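Bench clean-up thread, Wed 26 August

1/ Finally tackling the electronics corner. The yellow surface is the worst of it - greyish smudges, scuffs, a bit of clear tape still stuck on the ridge. Round red circuit board hasn't found a home yet either.

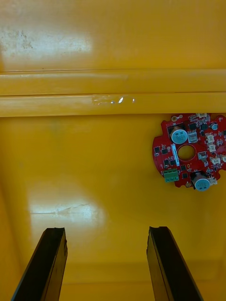
2/ Tape first. Warm soapy water on a cloth, leave it a few minutes, then a plastic scraper. No metal, I learned that on the last one.

3/ Smudges next. I've got a Nosano spray that cost me 40 bucks for two bottles, so it had better be good!

4/ Boards are all going into anti-static bags, then the Cedberg drawers. Labels on the front this time - my favourite colour of marker ran out in May.

5/ Anyone near Grasville want spare resistors? I've got a pack of 2,000 and I'll never use them.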